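1st October, planning workshop notebook

Spent the morning on the Wurdale footpath file. The county wants proof that the route behind Tresside was walked openly and without permission, and what we have is 16 user statements, two of which describe a different path. A third is mostly about a dog.

Deividas found the old enclosure map, folded wrong by generations of people who should know better. It shows the track as a double dashed line as far as the Lepik boundary, then a coffee stain.
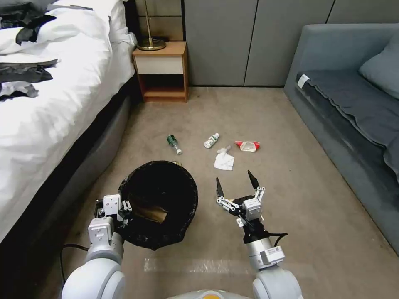
Vilgot thinks the stain is negotiable and wants it rescanned at a higher setting. Fine, but the bigger gap is the years after the gate went in. If it was locked before June of the claim year, our period comes up short and the whole thing goes back in the drawer.

To do: redraw the 1:1000 overlay with the stile in the right field. Ask Bivville parish for their minutes again, politely. They quoted up to 30 days last time and used every one.

Objection deadline still not confirmed. Left a message.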